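La esponja y su rejilla — galería
Publicado el 2024-12-25
Archivado en: Cocina, Orden

Esta galería continúa la serie sobre objetos pequeños de la cocina del piso de Hirketthorpe. La entrega anterior estaba dedicada a los trapos y recibió 1,561 visitas, más que ninguna otra desde que abrimos la sección. Varias personas escribieron para preguntar por las esponjas, así que tocan ahora, junto con la rejilla.

Las esponjas las compramos en Cerberg, en paquetes, y se guardan en el cajón de abajo con las bayetas. La rejilla es de Kang, un modelo sencillo que ya no aparece en su catálogo. Costó 92 coronas y lleva bastante tiempo en la casa.

La espuma

De cerca, la espuma amarilla tiene el poro fino y unas motas claras repartidas por toda la superficie. El amarillo tira a mostaza y hacia un extremo se vuelve más apagado.
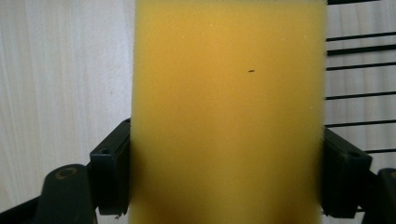

Las esponjas baratas suelen perder la forma en pocas semanas. Nosotros las cambiamos cuando la espuma empieza a deshacerse por las esquinas o cuando cogen olor, lo que llegue antes. Las viejas pasan al cubo de la limpieza de suelos y no vuelven a la vajilla. Para las sartenes usamos un cepillo, que aguanta mejor la grasa y se aclara enseguida.

Tampoco conviene dejarlas en el fondo del fregadero. Después de fregar se aclaran con agua caliente, se escurren bien y se dejan en un sitio donde les dé el aire por debajo.

La rejilla

Alambre negro, con los dos lados largos ondulados y varias varillas paralelas que forman la base. Las patas la levantan un poco de la mesa. La esponja amarilla de la derecha tiene el dorso azul.

Antes teníamos un plato de loza, que recogía el agua y había que vaciarlo todas las mañanas. Con la rejilla basta pasar un paño por debajo de vez en cuando. Si se pone sobre madera —como aquí— es mejor no dejar que el agua se quede encima; una bandeja fina debajo resuelve el problema.
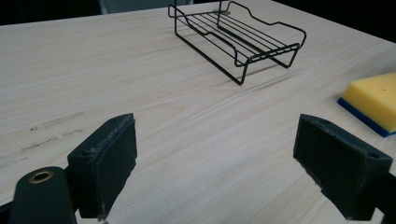 Otras galerías de la serie

Trapos y bayetas: 1,561 visitas.
Tablas de cortar, con las dos que trajimos de Reladitz.
Frascos de cristal y sus tapas.

La próxima entrega será sobre los cepillos. Las sugerencias se pueden dejar en los comentarios, abiertos hasta el final de diciembre.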